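The Case for Dull Comparisons in Gripper Testing
Opinion
Raed Hourani
May 7, 2022

Laboratories that buy robot hands are well supplied with figures. A supplier will state the closing force, the stroke, the weight and the repeatability, and will usually add a short film in which the product picks up an egg. What the buyer seldom receives is a plain account of how the same gripper behaves over a long series of ordinary tasks, carried out by people who have no stake in the result. It is the view of this author that such accounts should be the normal basis for choosing equipment, and that institutions which spend public money on robotics should be prepared to produce them.

The Lustby laboratory has spent the past months comparing two sets of fingers on its two-armed stations. The first set, supplied under the name Zornaneo, has broad fingers that taper to a narrow tip. The second, from Gralano, has flat parallel pads with a soft facing. The arms, the wrist cameras and the control software were left as they were. Each set was given 1,260 attempts, spread over 16 tasks, and the operators were asked to record every attempt, including those they would have preferred to forget.

Several members of the laboratory argued at the outset that the tasks were too simple. They proposed gears, connectors and small machined parts, on the grounds that these would show the precision of the fingers. The objection was fair, and a few such tasks were included. The greater part of the list, however, was drawn from household work, and garments took up a large share of it. A shirt has no fixed shape. Its sleeve must be found before it can be held, and a grip that is sound on one fold may be useless on the next. Few objects ask more of a fingertip or of the camera that guides it.

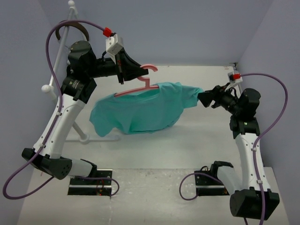

Garment handling with the tapered fingers: the left arm holds the hanger by its hook while the right arm works at the end of a sleeve.

The garment work brought out differences that the data sheets had given us no reason to expect. The tapered fingers were good at thin edges, such as hems and cuffs, and they left more of the cloth in view of the wrist camera. The flat pads held heavier fabric with less slipping, but they hid the very edge the operator was trying to follow. On hangers the order changed with the shape of the hook. A single score for each product would have buried all of this, and it is for that reason that our report will not contain one.

A second lesson concerns cables. It is common practice to compare grippers on a bench, with the wiring arranged for the occasion. On a working arm the camera cable must follow the links through every bend of the elbow, and the amount of slack has a direct effect on how the wrist may turn. Our early sessions with the Gralano pads gave poor results on the tasks that needed a wide reach, and the pads were blamed. The fault lay in a cable that had been clipped too tightly during the change of fingers. Those attempts were repeated in full. Had the comparison stopped at 200 attempts, as was first planned, a sound product would have been marked down for a fault in our own fitting.

There is a cost to this approach, and it should be stated openly. Long comparisons occupy stations that could be used for research. They are tiring for operators, and they do not lead to papers. Colleagues at Doãn, who were kind enough to read our plan, asked whether a smaller and better designed trial might have served. Perhaps it would for a laboratory with one narrow task in mind. A shared facility is in a different position - its users will bring objects that the purchasing officer has never thought of, and the equipment may remain in service for many years.

Suppliers, for their part, have little to fear. Both firms were told how the trial would be run, and both will see the records before the report is released in June. A supplier who learns that its fingers do well on cuffs and badly on thick wool has been given something useful, and so has the customer. What does harm to the trade is the present habit of judging hands by films in which every attempt succeeds.

Funding bodies could help by treating the comparison of equipment as proper work, with a line of its own in the budget and a duty to publish the failed attempts along with the rest. The sums involved are small beside the price of a pair of arms. Lustby will make its task list and record sheets available to any laboratory that asks for them, and would welcome results obtained on other arms, with other cameras, whether or not they agree with ours.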